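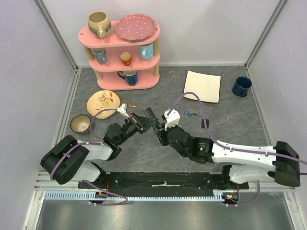 Two-arm bench: yearly check before we set the budget
Plomstead workshop, December 4, 2021
Checked by me, Ignacio Daza. Copy to Shahzad Khattak, who holds the purse strings.

I've gone through the list in the usual order and put my comments under each line. Anything marked BUY goes on the order sheet, anything marked WAIT can sit until the next round.

1. Arm bases tight on the front rail
OK. Both sides. I put a spanner on every bolt and nothing moved.

2. Purple cables: rubbing, kinks, slack
Watch. The right-hand one droops down onto the tabletop and comes back up along the arm, and I'd like it held up properly. A bag of clips from Lilel is 11 pounds, so let's not argue over it. BUY

3. Plugs and small wiring at both ends of the rail
OK, but a bit bare for my liking. I'd love little covers over these. Grurville quoted 40 pounds for the pair — cheaper than a morning lost to a pulled wire! BUY

4. Grippers: wear, play, clearance
OK by hand. They can get very close to each other over the middle of the table, so please go slowly when you try out a new routine. We have no spare gripper at all, and I've been moaning about that for ages. One spare, please, Shahzad. BUY

5. Cameras on the grippers
OK. Both firmly fixed, lenses wiped.

6. Tabletop clear of tools and loose bits
Fail. There was a small blue and black tool lying out on the top, plus an orange piece near the left gripper. Put away now. A tool tray would help (Orellana do a decent one for 13 pounds). BUY

7. Crockery and shelf
OK. Mugs, plates and bowl all free of chips when I went round them with a finger. I'd still put a bit aside for breakages, as pottery doesn't last for ever. WAIT

8. Stop button
OK. Pressed it 3 times, arms stopped each time.

Result: fine to use once item 2 is sorted. Shahzad, could you price the spare gripper before you close the sheet? I'll fit the clips myself when they come.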